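Nivura to collect small appliance motors as a separate waste stream

2024-10-21

The Nivura waste district will begin accepting small electric motors as a separate fraction at its recycling centers next month. The change follows a trial at the Prasska center in which 3,313 kilograms of motors were removed from discarded household appliances and sent for copper recovery.

Until now the district has handled small appliances as mixed scrap. Hair dryers, electric toothbrushes, fans, toy vehicles, printers and similar items go into one container, which is emptied by a contractor and shredded whole. Steel is pulled out by magnet after shredding and most of the aluminum is separated by eddy current. Copper is harder to recover this way when it is wound on a steel core. Part of the winding stays attached to the core fragments and travels with the steel, where it counts as a contaminant and lowers the price the steel mill will pay.

Taking the motor out before shredding avoids the problem but adds labor. The Prasska trial was set up to measure how much labor, and whether the price of a clean motor fraction would cover it.

Appliances were opened by hand at two benches. Batteries came out first and went into the existing battery containers. Motors were then unscrewed or unclipped, and the leads were left on. Earlier guidance from the district had called for the leads to be cut at the motor body and binned as cable. The buyer, Kwofie, asked for that step to be dropped. Short leads from small appliances carry little copper by weight, and the company's granulating line accepts them together with the windings.

"The cutting step took longer than removing the motor in a lot of cases," said Fidelina Huamán, who supervised the trial for the district. "Once it was gone, the time per item became something we could plan around."

Motors were sorted by construction. Small brushed DC motors, which normally have permanent magnets in the housing, went into one class. Universal motors from vacuum cleaners and kitchen machines went into another, and shaded-pole motors from fans and pumps into a third. Anything that could not be identified from the outside was placed with the universal motors. Compressors from refrigerators and dehumidifiers were excluded on account of the oil and refrigerant, and will continue to go to the existing cooling equipment contractor.

The DC class is the least valuable per unit, since each motor is small, and the most time-consuming to collect. It is kept apart mainly for the magnets. Most of them are ferrite and have no resale value at present. A smaller share contain rare earth material, which Kwofie does not process but is willing to store for a third party. The district said it had made no assumption about income from magnets in its budget for the new fraction.

According to the trial report, separate removal raised the income from small appliances by 23 percent over the mixed scrap price, before labor. After labor the result was close to break-even for universal and shaded-pole motors and negative for the DC class. The report recommends continuing with all three classes anyway, on the grounds that the steel fraction from the remaining housings was clean enough to be sold under a better grade. That gain was not included in the figure above.

Sum-yee Su, a materials engineer who reviewed the report for the district board, said the break-even estimate should be treated with care. Copper prices moved during the trial, and the mix of appliances in August was not typical, with a large number of fans brought in. "The method is sound. The income line will need another full year of data before it can be used for anything other than a short budget," she wrote in her review.

She also noted that the report gives weights for motors as removed, with leads and mounting brackets attached, so the numbers cannot be compared directly with published figures for bare motors. The district intends to record brackets separately from the start of the permanent scheme.

The new fraction will be introduced at six centers, with Prasska and Drevia first. The Drevia center has no indoor bench space, and appliances received there will be moved to Prasska for dismantling until an extension is built. Residents do not need to remove motors themselves and are asked not to. Appliances should be handed in whole, with the power cord attached and any loose battery taken out.

Loose motors from hobby use, model building or home repairs will be accepted at the staffed counter. They may be brought with or without leads and connectors. Motors larger than a shoebox, and any motor containing oil, should be declared to staff on arrival. There is no charge for household quantities. Businesses will be charged by weight under the tariff for electrical equipment, with a reduced rate for loads that have already been sorted into the three classes.

Containers for the new fraction will be covered. During the trial a number of motors stored in an open crate rusted at the core, and although this has no effect on copper recovery, Kwofie applied a deduction for water weight on one load. The delivery was reweighed after drying and the deduction was partly reversed.

The district board will review the scheme after 2 years. Dismantling instructions for center staff are being revised and will be issued before the first containers are delivered - the old sheet, which still shows the cable cutting step, should be withdrawn from use.
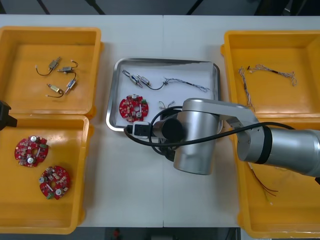

Page 6

Small motors with wires and white connectors attached, in a yellow tray.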